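Ticket: Third floor thermostat will not hold a setting
Property: Hedlund Building, Vumska office suites
Queue: Facilities, heating and cooling
Priority: Normal (changed from High by the system, changed back by me, changed to Normal by the system)
Status: Closed, with reservations

Original report, Monday, 8:10 a.m.

The thermostat on the third floor, a Cornari wall unit, does not keep the temperature we give it. We set it to 70 at the start of the day. By mid-morning it reads 60 and the vents are blowing air that would suit a flower shop. If we set it back to 70 it agrees pleasantly and then does the same thing again before lunch.

It started after the November update. I mention this because the last three tickets I filed came back asking whether anything had changed recently. Yes. The update.

Steps already taken, to save us all a round trip:
Turned it off and on at the wall.
Turned it off and on at the breaker.
Replaced the batteries, then discovered it does not run on batteries, and that the little compartment holds only the backup cell for the clock.
Checked that no one is leaning on it.

Reply from building support, Monday, 11:40 a.m.

Thank you for contacting us. Has anything changed recently? Please confirm the unit is powered on and try replacing the batteries.

Log entry 1

I have confirmed that the unit is powered on. I have described the batteries at length in the paragraph above yours.

While waiting I read the manual, which is 24 pages long and spends 4 of them on how to clean the screen. There is a section called Schedule Priority. According to this section a thermostat can take orders from three places: the buttons on the front, the schedule stored inside it, and the Statdale account that runs the whole building. When they disagree, the account wins. The manual calls this "harmonizing."

So I looked at the stored schedule. It was blank. The one on the wall has no plans of its own, then, and somebody or something else is making plans for it.

Log entry 2

I asked for access to the Statdale account and was given a login that shows me the weather. I asked again and was given a login that shows me every thermostat in the building but will not let me touch any of them. This turned out to be enough.

The third floor appears in the list under two names. One is "3 Main." The other is "3 Main (copy)." Both point at the same unit. The first has the schedule we asked for in the fall. The second has a schedule called Unoccupied, with a heating target of 60, starting at 9:30 every morning and running until the end of the day. 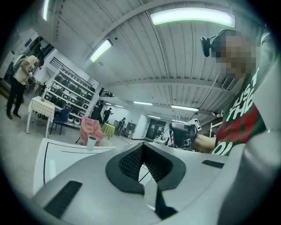 I have no quarrel with the word "copy." I do have one with a copy that has different contents from the original, and with a system that sees two sets of instructions for one thermostat and picks the one that assumes we have all gone home. I attached a screenshot of both entries to the ticket. The upload page accepted it, thanked me, and displayed it sideways.

Reply from building support

Thank you for the screenshot. We are unable to view sideways attachments. We have reset your thermostat remotely. Please let us know if the issue continues.

Log entry 3

The issue continues. It also has company. The remote reset put the display into Celsius, so for most of the afternoon people walked past a reading of 16, stopped, and came to find me. I would like it recorded that I now know how to change the units (hold Menu and the down arrow until it beeps, ignore the first beep) and that I never wanted to.

I also ran a small test. I put an ordinary kitchen thermometer on the shelf next to the wall unit to see whether the sensor was at fault. The two agreed to within a degree all day. The Cornari knows exactly how cold it is in here. It just considers this to be correct.

Second test: I set it to 70 at 9:00 and stayed near it. At 9:30 the target on the display dropped to 60 with a click that I can only call smug. I set it back to 70 by hand. It held until 10:30, then clicked again. The manual has an explanation for that too, on the page after the screen cleaning: a manual change lasts 60 minutes and then the account takes over. That accounts for the whole pattern, including why it seemed to get worse on days when we were too busy to go and argue with it.

Log entry 4

Requested by phone that "3 Main (copy)" be deleted. Was told that duplicates cannot exist, as the software prevents them. I read both names aloud. There was some typing. I was told that one of them was a duplicate.

It was agreed that the copy would be removed overnight. I asked, twice, that they remove the copy and keep the original, and had them read it back to me.

Log entry 5

They removed the original.

The third floor is now governed only by Unoccupied. On the bright side, there is a single entry in the list, so the two schedules no longer conflict. I wore a coat to my own desk and called again. The person I reached this time renamed the surviving entry "3 Main," opened the schedule, and typed in the correct hours while I stayed on the line. It took less time than the hold music.

At 9:30 the next morning the display said 70. At 10:30 it said 70. I checked again after lunch, and the kitchen thermometer said 69, which I'm willing to let go.

Resolution, as entered by building support

Customer replaced batteries. Issue resolved.

Note added before closing

For whoever finds this ticket by searching for the same problem: skip the wall unit and look in the Statdale list for a second entry for your floor. Any floor that was renamed this year is worth checking. The second floor has a "(copy)" as well, currently set to a cooling target of 50, and I have left a message with them about what to expect in the spring.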